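Notebook, ballot handling and postal vote section, Elenham count office
January, entry begun 9:40 a.m.

Trial of the revised envelope check for overseas voters. Two batches were received from Rolside, 600 envelopes in the first and 400 in the second. Signature slips were compared against the register before any envelope was opened, as required by the Brastgate procedure.

The first batch produced 21 queries, most of them concerning a missing consular stamp. J. Vandenberghe entered these in the query log. No query was settled at the table.
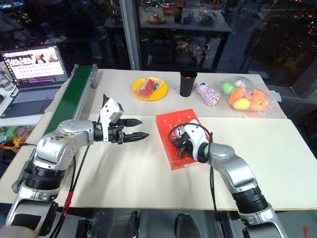 Left gripper slightly open; right hand on the red box.

The second batch was suspended at 11:15 a.m. pending a ruling on slips signed in pencil. B. Van der Linden has written to Cuypers for the wording used at the last municipal election.

To do: reprint register pages for Brastgate; confirm whether late envelopes are to be date-stamped on the front or the back.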